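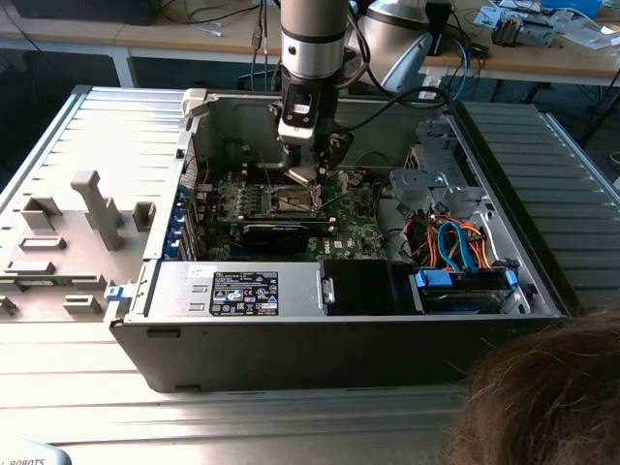 Doltcombe Technical College | IT Services | Hardware Workshop

Desktop teardown under way ahead of classroom refresh

The Hardware Workshop has started stripping and sorting the desktop computers withdrawn from the teaching labs in June. The lot comes to 259 machines, most of them Dell towers from the two ground floor labs and the drafting room. Working units will go back into use in the evening program. The remainder will be broken down for spares, and what is left after that will leave the building as scrap metal and board waste.

The job is listed in the department plan as Indent, after the old requisition forms that used to travel with every machine. Kuldeep Chaturvedi is in charge of the bench work and Aurora Loureiro keeps the asset register.

The towers are worked on lying flat, with the side panel off and set down next to the case, inner face up. In this position the motherboard, the drive cage, the power supply and the expansion slots can all be reached from above without turning the chassis. Much of the case is held with blue plastic latches and needs few tools. The drives sit in trays with the same blue latches. Panels stay with their own case throughout. An earlier round ended with a stack of panels that had been mixed between two case revisions and would not seat properly.

Each unit goes through a fixed order. Power is disconnected and the case is left to stand before it is opened. The asset tag is read and checked against the register. The drive comes out first, together with its tray, and is put in a numbered bin. Expansion cards are pulled next and bagged. Memory is removed and tested separately. The processor area is left until last, as old thermal compound tends to hold the heatsink in place and a hard pull can damage the socket.

"Sockets are where we lose boards," said Chaturvedi. "The part is cheap and the damage is small, but one bent contact and the board is finished for our purposes. So it gets looked at under a light before it gets signed off."

Every board is also checked for swollen or leaking capacitors, mainly the row near the processor. A board with one bad capacitor is set aside for the electronics course, where second-year students practice replacing them. A board with two or more goes straight to waste. Power supplies are load tested for 20 minutes and are not opened under any circumstances. Units that fail are marked with red tape on the label side and put on the bottom shelf.

Cables have turned out to be the slow part. Data cables are kept if the locking clips are intact. Power leads stay attached to the supply. Front panel wires are left in the case unless the case itself is being scrapped, and the routing is noted on the job card before anything is unplugged. Reassembly on the first few towers took longer than planned where this had been skipped – in one case the drive lights were wired to the wrong header and the machine was logged as faulty for most of an afternoon.

At the time of writing, 158 machines have been opened and graded. Grade A units are complete and pass all tests. Grade B units need one replacement part. Grade C units are for spares only. The split so far favors Grade B, with fans and hard drives as the usual faults. Loureiro expects the final number of usable desktops to be roughly 100, depending on how many supplies pass the load test.

Storage drives are handled under the college data policy and do not return to the machine they came from. Each is erased with the Eteo package, which writes a certificate against the serial number. A drive that does not complete the erase is drilled. Reconditioned desktops receive a solid-state drive from stock, fitted in the original tray with an adapter. The adapters were ordered from Tavares in two batches. The second batch arrived with screws that were too long for the tray, and replacements have been requested.

The workshop has set a limit on how long any one unit may stay on the bench. If a Grade B machine has not been repaired within two working days it is moved down to Grade C. Trevor Dobson, who teaches the evening hardware course, asked for the limit to be waived for towers with the larger power supply, as his group needs them for a graphics exercise. This has been agreed for eight units, to be marked with his initials.

Space is the other constraint. Untested towers are stored along the corridor wall outside the workshop and must not be stacked more than three high. The fire door at the loading end has to stay clear, including during deliveries. Staff who still have a withdrawn desktop in their office should not carry it down themselves. A request can be made through the service desk and the unit will be collected between 8:30 and 10:00 a.m.

Departments that would like a reconditioned desktop can put their names down now. Requests should state the room, the number of machines and whether a monitor is needed. Monitors are being tested separately by Kane Tawhiri and are not part of the count given in this notice. Keyboards and mice will be supplied new. Allocation starts with the evening program, followed by the library terminals and then everyone else in the order received.

Loose spares are also available to staff for college equipment only. The current list covers memory, data cables, drive trays, case fans and a small number of expansion cards. Parts are issued from the workshop counter against a job number.

Questions about the register or about a missing asset tag go to Aurora Loureiro, extension 400.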